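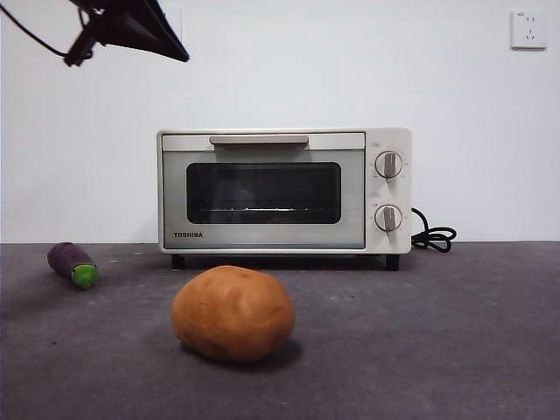

东芝小烤箱,米白色机身

# Jerum 二月回 Mirkeck 连演两晚,新专《Kunance》同步开卖

快讯,先把要紧的写前面。Jerum 确定二月回来,地点还是 Mirkeck,连着 2 晚,周四先开第一场。新专辑《Kunance》现场首卖,收 11 首,厂牌 Hudec。鼓手换回 Soon-im Noh。对,就是她。消息昨晚由乐队自己发出来的,没有预热,没有倒计时海报,一段黑底白字,发完就下线了。Hudec 那边过了大半个钟头才跟着转,看样子也是被乐队抢了先。

票的事。周四中午 12 点开抢,实名,一人限购 2 张,不设座,全站。池子前面那排栏杆这次往后挪,给摄影和安保留通道,所以前区比上回小,想贴台的早点去排。场馆的说法是存包处照开,但大号行李箱不收,外地赶来的乐迷先把箱子放酒店。学生票没有,问了,乐队回了一个字:穷。

老乐迷应该记得上一次。同一个场子,同一块快塌了的黑幕布,主音箱唱到一半哑掉,主唱干脆把话筒扔了,站到监听音箱上吼完整首,底下的人跟着吼,散场以后嗓子哑了好几天。那场之后 Noh 宣布离队,理由是手腕,医生让她停。再往后乐队找过临时鼓手,录过单曲,跑过音乐节,技术都没得挑,可速度一上去总差一口气。论坛里为这个吵过很长的帖子,有人说是混音问题,有人说是编曲变保守了,还有人专门把新旧两版现场的双踩剪在一起放。吵到最后版主锁帖。

Noh 本人这次话很少。电话里讲了不到一支烟的功夫,背景是排练室,有人在调军鼓,当当当一直响,有几句没听清,只好请她重复。她说手腕恢复得可以,现在打得比以前省力,握槌的方式整个改过,"以前是靠胳膊抡,年轻,不懂事"。问她为什么回来,她说主唱给她发了《Kunance》的小样,没写别的,就一个文件。她听了开头,觉得鼓写得太客气,回了一句"谁编的",第二天就坐车去排练了。

也问到还走不走。她说先把二月打完。

专辑本身,昨天夜里听了一遍,设备很一般,耳机还断了一边,所以下面只能算第一印象,别拿去当乐评引用。

开场曲没有前奏,吉他直接砸进来,音色比前作脏,低频给得很足,贝斯终于听得见了。前半张基本是快歌,结构都短,副歌都好跟,一听就是按现场写的。中段有一首慢的,清音吉他加一轨很远的风琴,主唱头一回没有吼,低着嗓子念,像喝多了在楼道里找钥匙。喜欢不喜欢估计要两极。我个人喜欢。接着那首同名曲是全碟最长,也是鼓最凶的,中间拍子拆开再拼回去,拼得很险,耳机只剩一边都听得出来人在那儿咬着牙打。收尾曲反而松,带点老派摇滚的摇摆劲儿,合唱部分混进了排练室里的说笑声,没剪。

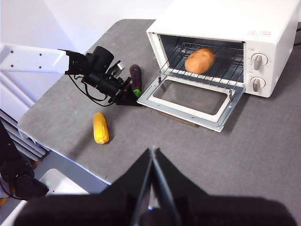
烤箱门敞着,里面是金属网架

歌词还是老样子,夜班、房租、坏掉的货车、打不通的电话。没有恶龙也没有战场。这支乐队从来不写这些,台上也不穿铆钉,主唱常年一件洗到发灰的T恤,当年还因为这个被重型音乐节的观众嘘过,说他们像来修空调的。后来那帮嘘的人里头不少都成了铁粉,有人还真把"修空调的"印在了背心上,自己拿到场外卖。

录音方面,Hudec 给的资料写得很简略:乐队在自己排练室同期录的,吉他后补了一小部份,人声几乎都是头几遍。制作人没换。母带倒是换了人,整体响度压得没前作那么死,开大了听不累。黑胶要等,压片厂排期紧,现场先卖CD和磁带,磁带做的量少,卖完不补。流媒体上线时间没有公布,问 Hudec,回复是"演出之后",再问之后多久,没再回。

再说场馆。Mirkeck 去年停业整修过一阵,音响换了新的,主扩吊起来了,地上那两堆老箱子撤掉,视线好很多。厕所也修了。去试听过的音响师在朋友圈里讲,低频比以前干净,后排靠吧台的位置以前轰头,现在能听清词了。不过层高还是那个层高,人一满照样闷,建议少穿点进去,外套存掉。吧台收现金也收扫码,啤酒价格还没贴出来,按这两年的行情,别抱太大希望。

暖场嘉宾未定。网上传的名单是假的,乐队在评论区直接回了"没这事"。比较靠谱的说法是两晚会找不同的本地乐队,第一晚偏硬核,第二晚偏厄运,最终以现场公布为准。曲目也会换,主唱说两晚重叠的歌尽量少,《Kunance》的歌会拆开分在两晚演,老歌则看当天排练的状态。换句话说,想听全的就得买两晚,这算盘打得台下都听见了。已经有人骂。骂归骂,我看群里拼车的表格昨晚就开始填了。

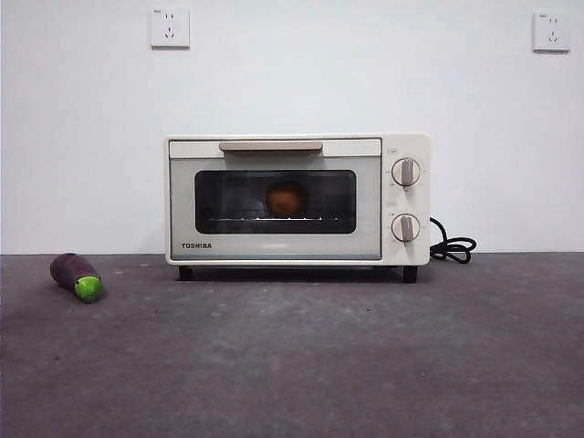 另外有个变动要提醒:原先买过那场取消演出、一直没退票的人,可以凭旧订单优先换第一晚,不用重新抢,差价也不补。换票通道和正式开票同时开,需要原来下单的手机号,号码停用的要提前联系票务改绑,别拖到当天,当天客服肯定打不进去。转手买来的旧票不在换票范围内,这条乐队写得很硬。黄牛那边目前已经有人挂出"代抢",价格离谱,别理。场馆门口查身份证,证和票对不上一律不让进,上回就拦下来一批,在外面站着听完了全场。

外地的场次有没有?问了主唱,说想跑,但要看 Noh 的手腕,连着演两晚已经是复出之后最重的一次安排,演完歇一歇再谈。所以现阶段没有巡演,凡是自称巡演海报的都先当假的。也有音乐节来问过档期,乐队没松口。

周边方面,背面印歌名的长袖一款,帽子一款,图案是排练室那条街的门牌。尺码偏大。另外会有一批 Noh 用旧的鼓槌,签了名,收入拿去给几支年轻乐队交排练室的租金,具体怎么卖没定,可能抽签,可能谁先到谁拿。主唱倾向于后者,Noh 反对,说她不想看见有人为两根烂木头打架。

出入时间,照 Mirkeck 一贯的做法傍晚放人,散场赶得上末班地铁,前提是返场别太长。他们家返场一向没谱。上次末班车就是这么没的,一大帮人沿着高架底下往回走,边走边唱,唱到后来词都是编的。

签售安排在第二晚演完,只签当场买的唱片和磁带,自带的琴、鼓皮、胳膊什么的看运气。合影不拍,人太多拍不过来。耳塞入口处免费领,拿一副,真的戴上,新音响的推力比以前大得多,前区的朋友尤其别逞能。

暖场名单和旧票换票的入口链接,等乐队发出来再更新到本页。票务电话目前占线,打了一早上没打通,先发了在说。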